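Section 2: House rules before you run a brush job
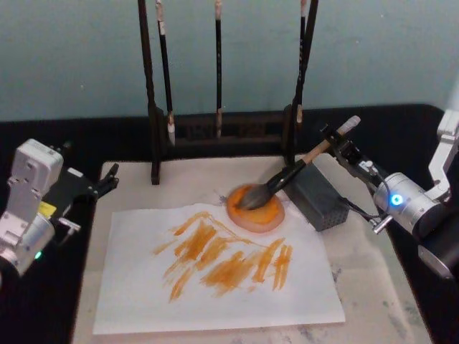 I wrote this bit of the Lekside bench guide after we'd lost one too many brushes, so bear with me if I sound fussy. Read it right through before you switch anything on (yes, even if you did the Brostodo course).

1. Find out where the stop button is and put your hand on it. Then tell whoever's with you where it is too.

2. Lay your paper flat, with the ink dish near the top right corner. I like a bit of the dish sitting over the sheet, but that's just my habit.

3. Check the cables by eye. You want enough slack for the full reach and no loop that could snag a brush on the way past.

4. Load the program and confirm both arms are listed, including the one that isn't painting. An idle gripper can still move, so treat it like a live one!

5. Fit the brush with the arm in hold mode. Clamp it on the handle, never on the bristles, and give it a gentle tug.

Caution: fingers out before you close the gripper. Tudur Rosser will happily show you his thumbnail if you need convincing.

6. Run the dip on its own at slow speed. The tip should go into the colour without the bristles splaying out sideways. If they splay, raise the dip height by 2 mm and try again.

7. Step back behind the tape and start the strokes. Keep your sleeves, lanyards and cuppa on your side of it.

Note: streaky, broken strokes are fine on a practice sheet. Please don't reach in to fix one while the program's running. Pause, wait for both arms to stop, then go in.

8. Write the job up in the Kwan logbook. If you see fault 49, leave the power on and come and get me, as I need to read the screen before it clears.

Brush washing is in the next section.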